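Storage and Sorting of Workshop Bars: Wear in a Sheet-Metal Bin
Student project report
Prepared by Tekle Workneh, Hortensia Leiva and Nassoro Mfinanga
Advisor: Lise Ross
Submitted 6/24/24

1. Background

The teaching workshop at Noltcombe keeps its colored practice bars in open metal bins. The bars are used by first-year students for measuring, sorting and simple assembly exercises. They get handled a lot. A set may be tipped out and put back several times in one afternoon, and over a year the bins take a good deal of knocking.

In April we were asked to look at one of these bins and report on how it was holding up, and whether it should be repainted, lined or replaced. The request came from Zlatko Nedeljković, who runs the workshop store. He had noticed that the painted parts of the bins were wearing faster than the bare parts, and he wanted to know if that mattered.

Our group had not done any work on coatings before. Most of what follows is based on looking closely, wiping things down and keeping a log.

2. What we set out to do

We agreed on three questions with our advisor.

Where does the bin wear, and is the wear even?
Does the wear come from the bars, from cleaning, or from something else?
Would a liner help, and would it get in the way of the exercises?

We left out rust testing. There was no time for it and we did not have a damp room to use.

3. The bin and the bars

The bin is gray sheet metal and open at the top. A sloping divider panel separates a compartment at the rear from the main area where the bars are put. The divider has a white coating. The floor of the main area is bare metal. The left side slopes down to the floor and the right side leans outward, so a bar that lands on the left side tends to slide in.

For all of our trials we used six bars, three red and three dark green. Using the same set throughout kept the log simple. The bars were placed without any pattern at the start of each trial, and the bin stayed on a wooden tabletop. 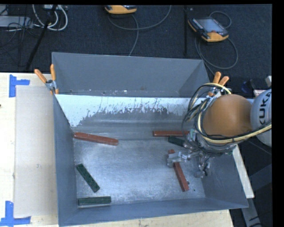

Materials and Workshop Practice Group, Noltcombe

The coating on the divider is still bright along the top and at the upper left. Lower down in the middle it has worn to a dull gray, and the upper edge of the worn area is ragged, with dark scratches and flecks through it. Small pale flecks have also collected in a line along the base of the rear compartment. The bare floor has fine scratches and cloudy patches, but nothing there that we would call damage.

4. Method

One trial meant emptying the bars into the bin, taking them out one at a time and putting them on the table. We did 200 trials. Before the first one we wiped the bin with a dry cloth and took a tracing of the worn area on the divider, using thin paper and a soft pencil. We took another tracing after every set of trials, 14 tracings in all counting the first.

The bars were released by hand from the height of the bin rim. Hortensia did the releasing in most of the trials so that it would be done the same way each time. Nassoro kept the log and noted every contact with the divider that he could see or hear. Tekle did the tracings and measured them on squared paper.

We also borrowed a Stuvard rubber mat and cut it to fit the floor. The last part of the trials was done with the mat in.

5. Results

The log has 1143 contacts with the divider. Most of them were on the lower middle part, which matches where the coating has gone. Contacts near the top were rare and usually light.

The tracings show the worn area getting slightly larger over the trials. The growth was mostly along the upper edge, and it was not steady. Some tracings were nearly the same as the one before, then the next would show that a small piece had come away. We think the coating lifts at the edge of the worn area and then breaks off when a bar end catches it.

Wiping with a dry cloth made no difference that we could measure. It did move loose flecks around, which confused us early on. We had been counting them as new wear.

With the mat in, the trials were quieter and the bars stayed closer to where they landed. The mat did nothing for the divider. It also curled at the front after a few sets and had to be pressed flat, and short bars could be hard to pick up when an end was pushed into the rubber.

6. Problems

The tracings are rough. Two people tracing the same area got results that differed by more than the change between some sets, so after the first few Tekle did all of them. The early tracings were redone where we could, but the very first one could not be.

We did not know how old the bin was or how it had been used before. The store list gives the supplier as Penner and has no date.

7. Recommendations

Leave the floor bare. Do not repaint the divider with the same type of coating. Fit a thin cover strip over its lower middle part, fixed at the ends so that it can be changed. Zlatko has asked Zonico for a sample piece, and it had not arrived when this report was handed in.

Brush out the rear compartment when the bars are put away. The mat can go back to the store.

The tracings and the log are in the blue folder in the workshop office.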